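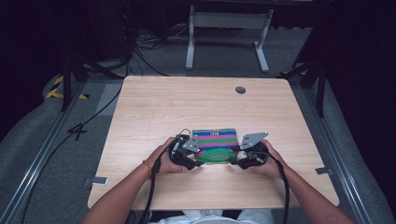 Striped cloth in green, blue and pink.

We use cookies to remember your settings. Accept | Settings

Laundry Claims: Frequently Asked Questions
By Constanza Quiroga
Last updated Nov 7, 2023
Print this page | E-mail this page

I get more mail about laundry than about anything else I write, and most of it begins with "I saw an ad." These are the questions that keep coming back. I don't sell detergent and I don't take samples. Where I don't know something, I've said so.

Do laundry balls work?

I'd like to see a maker test them against plain water. I have asked three of them and got brochures. The Gevum ball says on the box that it lasts 200 washes, and I don't know what it would mean for it to stop lasting, if I can't tell what it was doing in the first place. Water and tumbling remove a fair amount of ordinary dust and sweat with nothing added. If you wash lightly worn shirts with a plastic ball and they come out smelling all right, try the next load with no ball before you tell your sister about it.

What about detergent sheets?

They're detergent, so yes, they clean. My doubts are about how much. A sheet is small and light, and there's only so much you can fit in it. For office clothes, fine. For a teenager's soccer socks I would use two, and then the price looks a lot less friendly. Some brands also call the packaging plastic free while keeping quiet about what holds the sheet together. Read the ingredient list. If there isn't one, that tells you something too.

Is cold water really good enough?

Mostly, and I say this as someone who argued the other side for years. Modern detergents are made for it. I still go warm or hot for sheets after someone has been sick, for kitchen cloths, and for anything greasy. Be careful with "cold" in winter, though. If your pipes bring in water that makes your hands ache, powder can leave grit in the seams. Use liquid or pick the setting that adds a little warmth.

How much detergent should I use?

Less than the cap suggests. The lines inside the cap are hard to read, the top one is far above what a normal load needs, and the company selling the bottle drew them. I use 2 tablespoons of regular liquid for a medium load in our soft water. Concentrated kinds need less still. Hard water or very dirty clothes need more. If your towels feel slick or smell stale when they're damp, run them through again with no detergent at all and watch for suds.

Does vinegar set the color in new fabrics?

No. People's grandmothers swore by it, mine included, and the dye in a cotton shirt from the store doesn't care. Vinegar can matter while certain fibers are being dyed with certain dyes. By the time the thing is in your hamper, that moment is long gone. Salt is the same story. If you have something with bright stripes and you're worried about bleeding, wet a corner, press it between white paper towels and look at the paper. If it marks, wash it alone until it quits.

Can I use vinegar as a softener, then?

You can. Plenty of readers like it. I found it made little difference to towels that were already being rinsed properly, and some appliance makers warn that it's hard on rubber seals. Never put it in with bleach. The fumes are dangerous, and I don't want to hear that it was only a splash.

Baking soda and vinegar together?

You get fizz. The two cancel each other out and leave you with slightly salty water. It looks busy, and I suspect that's why it's in so many videos.

Are color catcher sheets a con?

I went in expecting to say yes. They do pick up loose dye, and you can see it on the sheet. The trouble is that a pink sheet doesn't prove your white shirt would have turned pink. A little dye in a lot of water often goes down the drain without touching anything. I keep a box for mixed loads I'm nervous about. The Esik ones claim to "refresh" faded colors too, and there I stop following them.

Should I strip my towels in the bathtub?

The brown water is very convincing. Some of it is old detergent and body oil. Some of it is dye, and hot alkaline water will pull dye from perfectly clean towels. Do it once if they've really gone stiff. Doing it every month will wear them out, and then you'll be shopping for towels.

Do antibacterial rinses do anything at home?

For a healthy household, I can't find a reason to pay for one. Detergent plus a full dry cycle covers daily life. If a doctor has told you to take extra care, follow the doctor and ignore me.

How often should I wash jeans?

When they're dirty. I've read every answer from each wear to never, and the "never" people tend to be in the jeans business. The freezer trick doesn't clean them either. You end up with cold jeans.

Is the 16-minute quick cycle a waste of time?

It's all right for a few lightly worn things. It's poor for a full drum, and people do fill the drum. At the laundromat in Mendoldale the short cycle costs the same as the long one, which makes the choice easy.

Why don't you recommend a brand?

Formulas change and the labels stay the same. I praised Acuña powder here once and they reworked it by the next fall. I'd have to retest everything each season, and I have one washer.

Print this page | E-mail this page

3 comments

Ivana Espinoza
I've used the same laundry ball for about 8 years and my clothes are clean. You're welcome to come smell them.

Constanza Quiroga
Ivana, I believe they're clean. Do four loads without it and write back. I'll print whatever you find.

towelguy
Disagree on vinegar. Our water is hard as rocks here and it took the scratchiness right out of my bath towels. No trouble with the seals so far. Agree about the cap lines, I had to put on my reading glasses and still couldn't find line 1.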